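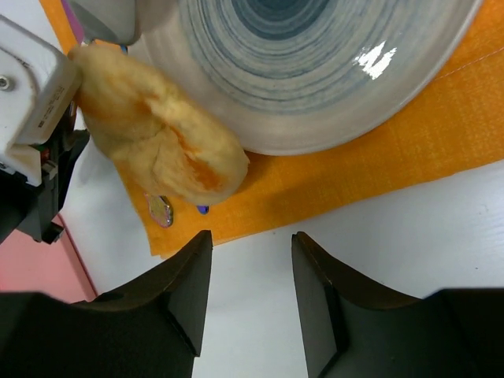
Janka Hrnčiar says buying a full set of dinnerware is paying in advance for plates you will never eat off. I had a set in my cart when she told me this and now I've been staring at the cart for a week.

Background: our old plates are chipped, mismatched and in one case glued. I want stoneware with a bit of hand-painted look to it. Utetgate has the boxed set for $175, which includes bowls, mugs and some small flat things they call "companion plates." Buying only the dinner plates and pasta bowls I'd use comes to $132 from open stock. So I'd be saving money by getting less, which I realize is how stores work.

There are two of us. We have people over maybe once a month, and they are not people who notice plates. Is there any reason to get the set? I also read that stoneware gets gray marks from forks and I'd like to know if that's permanent before I hand over money.

Magdalini Psarras
Posted 22 December 2025

fourthshelfdown
Open stock, but check first that it will stay open. I bought dinner plates one at a time from Hitberg and felt very clever until they dropped the glaze in June. The replacement shade is called "Harbor" and it matches the old one the way a cousin matches you.

If they let you, order a couple of spares now. A set doesn't really protect you here, by the way. People break the dinner plates and the cereal bowls. The mugs live forever. I have mugs from sets whose plates I can't even picture.

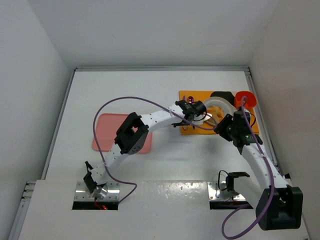 The other thing is weight. Stoneware is heavy, and a stack of it on a high shelf is a daily shoulder workout you didn't sign up for. Measure the inside of your cabinet too, front to back, with the door closed. Big rimmed plates are often wider than an older cabinet is deep, and the return policy does not care about your hinges.

On marks: those gray lines are usually metal left behind by the cutlery, sitting on top of the glaze. They mostly come off with a mild cleanser paste and a soft sponge. Matte glazes grab it worse than glossy ones. Try one plate for a week with your own forks before you commit.

jardine_st_basement
Get the set and sell the mugs

Okay, longer version. My wife and I ate off Jardine seconds for years and they were fine. Seconds are the ones with a wobble or a pinhole in the glaze. You run your thumb over the foot to make sure it's smooth or it'll scratch the table — or you use placemats, which we do now, and which also cuts down on the clatter. Cloth ones. Wash the bright colors separately the first time unless you want pink dish towels.
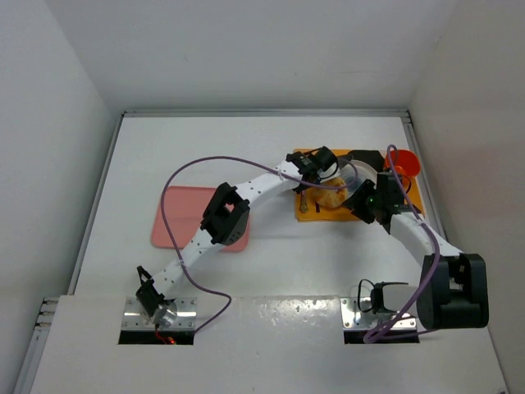 Tableware on a white tabletop

Magdalini Psarras
Thank you both. I measured the cabinet. The plates fit if I take out the shelf paper, which has been there longer than I have.

Going with open stock plus spares. Janka has been informed and is being normal about it so far.

fourthshelfdown
Keep the receipt for the spares in the cabinet with them. I keep mine in a mug.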